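notes – wood talk, Koskela, 45 min incl. questions

**start**
- hi, thanks to Teodora for the invite. say her name right (ZOO-pan)
- ask: who has furniture at home older than they are? hands up, wait for it
- point for tonight: wood keeps moving after the tree is down. everything else hangs off that

**the table story**
Mirta's kitchen table, Drustitmont. Top glued straight to the frame, no slots, no play. First winter with the heating on – crack right down the middle. She blamed the kids for a month. Keep this short, went on way too long at Trarov.

**why it moves**
Wood takes in water from the air and gives it back. Swells and shrinks across the grain, hardly at all along it. Do the drinking straw thing: bundle of straws, squeeze, gets thinner, not shorter. SLOW DOWN here, people write this bit down. 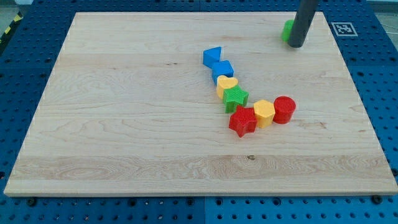
*Pale board, grain running the long way. Small knot in the lighter strip.*

Ask them which way it would grow in a damp summer. Somebody will say lengthwise, fine, go back to the straws. Then knots – a knot is where a branch was, grain bends to get round it. Plane tears out there if your in a rush. Sharp blade, light cuts.

**what to do about it**
- let boards sit in the room before you cut. 2 weeks if you can stand it
- finish both faces, same number of coats
- slots for the screws, not tight holes
- don't store stuff flat on concrete!!
- skip the moisture meter part if past 7:30

**Hafþór's question**
he always asks about oil vs varnish. both slow the water down, niether stops it. move on

**end**
Back to Mirta's table, she still uses it, crack and all. Handouts by the door, 80 printed. Mikkel has the sign-up for the May class. Questions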